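I have been told again that I should be renting my clothes. The pitch came from Trandora, which wants 80 pounds a month to send me other people's jackets, and it arrived in the same week as a leaflet from Kinton about renting a sofa. Kinton's leaflet says ownership is a burden. I have owned a sofa for 17 years and the only burden was getting it up the stairs.

I'm not against renting as such. I hire a floor sander when I need a floor sanded, and I'd be a fool to keep one under the bed. What I don't believe is the bigger claim, the one made in every one of these leaflets, that a household which owns very little will be lighter, greener and better off. Lighter, perhaps. The other two want checking, and the people making the claim seem in no hurry to check them.

Take the money first. Kinton's mid-range sofa comes to 692 pounds over the minimum term, at the end of which it goes back on the van. The same sofa, or one I couldn't tell from it, was on sale in Druvbridge in May for less than that. You may "purchase at any point", says the small print, and then you find that what you've already paid counts for only part of the price. I read that clause three times to be sure I hadn't misunderstood it.

Then the green part. A jacket shared by ten people sounds thrifty until you think about the vans, the bags, the cleaning between each wearer and the warehouse it all sits in. Maybe it still comes out ahead. Trandora's website has a page on this with a picture of a leaf and not one figure I could use. I wrote and asked what happens to a coat when it is too tired to send out again. The answer was that it is "responsibly retired" -- a phrase I'd expect of a bishop.

What bothers me more is what happens to repair. When a chair leg goes on something I own, I glue it, badly, and live with the result.

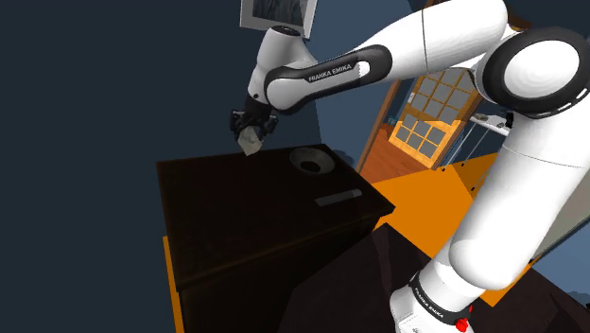
When it goes on something I rent, I'm not allowed to. Le Goff, who rent out kitchen tables and chairs, list 157 separate charges in their terms, and one of them is for "unauthorised restoration". Get the glue out and you pay for the glue and then for the chair. So you ring them up and a replacement comes, and the old one goes off to wherever old ones go.

I can see who this suits. If you move every few months, or you need a cot for one short stretch, rent away. I would too. But most of us stay put longer than these firms would like, and a monthly payment has a way of outliving the reason you took it on. I still pay for a storage unit in Druvbridge that I took for one summer, so I do know what I'm talking about.

The sofa stays, anyway. One of the cushions needs restuffing and I've got the needle for it somewhere.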